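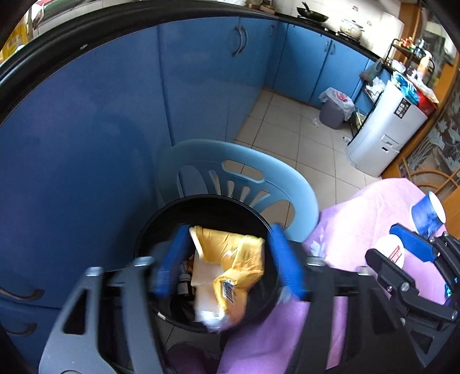
Weekly log: fill in during the week or reconstruct on the last day?

Paper and Digital Diaries > Methods
2018-11-13

marginwide
I keep a weekly log in a Kerr week-to-view book, one spread per week. Left page is appointments, right page is a written account of what happened. The account has two parts: events, and a short rating of the week with a reason for it.

Until October I wrote the account in one sitting at the end of the week from the appointments on the left. I then switched to a few lines each night. The nightly version is more complete but the ratings have gone down. Weeks that I would have called average are now coming out as poor. Nothing in my life has changed that would explain this. Same job, same commute, same house.

Has anyone else compared the two methods? I am more interested in which one gives a usable record than in which one is more pleasant to do.

tolliver_b
Known effect. At night you are tired and the most recent thing is the thing you write down. If the last event of the day was an argument about the phone bill, the day is logged as the phone bill. Over seven entries that adds up.

Move the entry to the next morning and keep everything else the same. I would give it a month before drawing anything from it.

Quillstop
Disagree that the nightly record is the biased one. The end-of-week account is built from the appointments page, so it only covers things that were planned. A dentist visit gets in. A bad night's sleep does not. Your old ratings were too high and the new ones are closer.

marginwide
That is possible. I checked a few old spreads and the accounts do follow the left page closely. One week in spring has me rating it "good, quiet" and I know from emails that the boiler was out for most of it. There is no mention of the boiler.

dosham_reader
I use Filto on the phone with the evening reminder turned on. It puts a timestamp on each entry, which solves the question of when something was written. You can export by week and read all the entries in order before writing a summary. Entry length is short by habit, mine are about 70 words.

Quillstop
Does the export keep edits? The older version overwrote the entry and kept the first timestamp. That makes the timestamp meaningless if you go back and add to it.

dosham_reader
It still does that. I don't edit. If I remember something later I make a new entry under the day I remembered it and put the actual day in the first line.

pbratton
I'd leave apps out of it. I lost two years of entries in Plivalon when the sync format changed and the old backup would not open in the new version. Support told me to reinstall the old version, which would no longer install. Paper has one failure mode and it is the house burning down.

dosham_reader
Or leaving it on a train. I did that with a paper one.

CShearer
I have done it both ways for long enough to have an opinion. The two records answer different questions and you should keep them apart on the page.

Daily lines are facts: where, who, what was done, sleep, weather if it mattered. No rating. The weekly account is written once, from the daily lines, and the rating goes there and nowhere else. If you rate every night you will carry the number forward from one night to the next without meaning to.

I also write three things in the weekly account that went according to plan, however dull. Bus was on time, report sent, soup made. It is a correction for the fact that problems get written down and normal operation does not. A week with one flat tire in it is mostly hours with no flat tire.

Catherine Shearer

tolliver_b
I was with you up to the last paragraph. A fixed quota of good items is a bias too. You will find three every week whether they are there or not.

CShearer
They are always there if the standard is "went according to plan." I did not say good. If you set the standard at "good" then yes, you will be inventing.

Quillstop
Then there should be a matching quota for things that did not go to plan. Otherwise the account is weighted.

CShearer
In my experience those don't need a quota. Try it with and without and compare.

pbratton
What scale are you rating on, marginwide? Words or numbers? I used a score out of 100 for a long stretch and nearly every week was a 70. When I read back I could not tell one 70 from another. I went to three words (below, normal, above) and it told me more.

marginwide
Words, but not a fixed list, so "fair" and "average" and "all right" are probably the same rating. A fixed list makes sense. I will take below/normal/above.

Plan as follows. Facts only on the daily lines, written the next morning. Account and rating once, at the end of the week. Shearer's list goes under the account in a separate block so it can be ignored when reading back. No app for now.

Quillstop
You are changing four things at once. If the ratings go back up you won't know which one did it.

marginwide
Agreed, but I want a working log more than I want a clean trial. I'll note the changeover on the spread.

dosham_reader
Does the Kerr have enough room on the right page for daily lines and an account? Mine was ruled too wide.

marginwide
Just about, with a fine pen. The daily lines can spill onto the left page under the appointments. Two lines a day fits.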